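Paltau Hard Wax Oil for Tables and Benchtops

572 mL tin, natural satin
$114 a tin, in stock

I've been finishing tables for a living long enough to have strong feelings about tins of goo, and this is the one I keep going back to. Paltau is a hard wax oil, so it soaks in and leaves a thin wax layer on top (no plastic-looking skin, no brush marks to cry over later). It warms up the colour of the timber a bit, brings the grain forward, and it feels like wood when you put your hand on it. I love it!

I used to stock the Rokis oil as well, and it's a decent product, but it took forever to cure in our winters and I got sick of the phone calls. My old boss Noboru Ueda put me on to Paltau when I was sanding tabletops in his shop, and he still won't use anything else on a dining table.

What it's good for

Dining tables, desks, workbenches, shelves, benchtops away from the sink. Any bare or previously oiled timber, really. It won't go over varnish or polyurethane, so if you've got an old shiny finish you'll have to sand the lot off first. Sorry! Don't use it outdoors either — the sun chews through it in one summer.

Big flat tops are where it earns its money. You can work one end to the other without the first bit going tacky on you, and if you miss a patch you can come back the next day and blend it in. Try that with varnish.

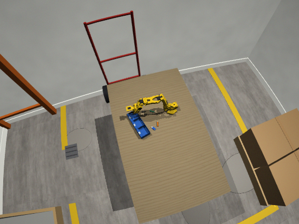

How to put it on

Sand to 120, then 150, and stop there. I know it's tempting to keep going up to 240, but the wood closes up and the oil just sits on top looking greasy. Vacuum, wipe with a dry cloth, then vacuum again.

Stir the tin properly, right down to the bottom. Don't shake it. Spread a very thin coat with a white pad, working along the grain, and leave it 15 minutes. Then buff off everything that hasn't gone in, and I mean everything, until a clean rag comes away nearly dry. Leave it overnight and do it all again. 2 coats is plenty for most tables.

Lay your oily rags out flat outside to dry, or soak them in a bucket of water. They can catch fire on their own if you scrunch them up in the bin.

Looking after it

Light use after a day or so, but keep the tablecloth and the hot plates off for a couple of weeks. After that it's a damp cloth and a bit of mild soap. If you get a dull ring or a scratch, rub that spot with a fine pad and a dab of oil, and buff it back.

Sizes and postage

The tin goes by road only, so please allow extra time if you're a long way out. Pads are sold separately. For trade sizes, ask for Demetrius Kasprzak when you ring — mornings are best.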